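August 12, 2021
Pádraig Dunne and Lenni Hyvönen

3. Building the booth

We built Skeso in the back half of a workshop we share with a bike repair club and a woman who restores clocks, so the first thing we had to settle was how much floor we could take without starting a fight. The answer was one bench. Everything in this section follows from that, and I'll tell it in the order we did it, mistakes included, as the mistakes ate most of June.

The skeleton is aluminum bar. Lenni wanted wood (cheaper, and he had a pile of it), but I'd already watched a wooden version creep out of square over one damp spring and didn't want to calibrate around that again. Both arms bolt to a single rail along the front edge, so if the rail gets bumped they at least move together! We spent a whole evening shimming that rail with strips cut from a soda can. It's still the part of the build I'm proudest of.

The walls took longer than they should have. Our first set was plain white board, and it was awful under the shop lights, with glare all over the place and depth readings that jumped whenever the clock lady turned on her lamp. Sorcha Dunne suggested fabric. We ended up with woven, striped stuff in big blocks of color, and the readings settled down enough that we stopped arguing about it.

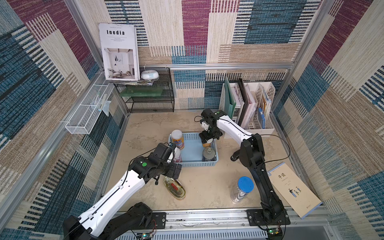

For objects we went with household things and a light blue plastic basket as the main target. I know a lot of groups like printed cubes for this, and cubes are lovely if you want clean numbers, but we wanted to know what happens with a lid, a rim or a shiny side. The task is simple to say: move things into the basket or out of it, with either arm, and don't knock over whatever is already standing there. It's a lot harder to do. A tall can standing close to the basket wall gives the fingers very little room, and in our early runs the gripper would catch the rim on the way in and drag the whole basket along with it.

We recorded 433 runs in all, 26 of which we threw out after a loose connector on the right arm (my crimping, sorry). Lenni and I did nearly all the driving, with Tuulikki Koivisto filling in whenever one of us had to go to our day jobs. She's left-handed, and her runs lean on the left arm much more than ours do. We kept them in and come back to that in Section 5.
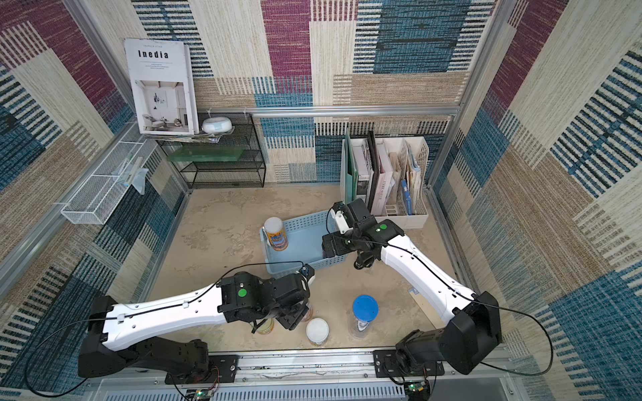 The other thing we fought with was clutter. We started with bare walls and a bare floor, got nice results, and then Custódio Patrício came by and asked what good it was to have a robot that only works in an empty room. Fair enough. From then on we furnished the place like a corner of somebody's apartment, with a wire shelf, a file organizer and a magazine, and left it furnished. Success dropped the first week and we were pretty grumpy about it. It came back after we retrained on the furnished runs, though reaching toward the back corners is still slower than I'd like.

Reset between runs is by hand. We tried a printed layout card for the first 24 runs and gave up on it, because the card kept sliding and we kept stopping to fix the card. Now whoever is driving moves the objects to wherever they feel like, within reach of both arms, and hits record. It does mean our starting positions aren't evenly spread over the floor, and Figure 3 shows how badly they bunch up near the middle.

Figure 3. Starting positions of all objects, runs kept after cleaning.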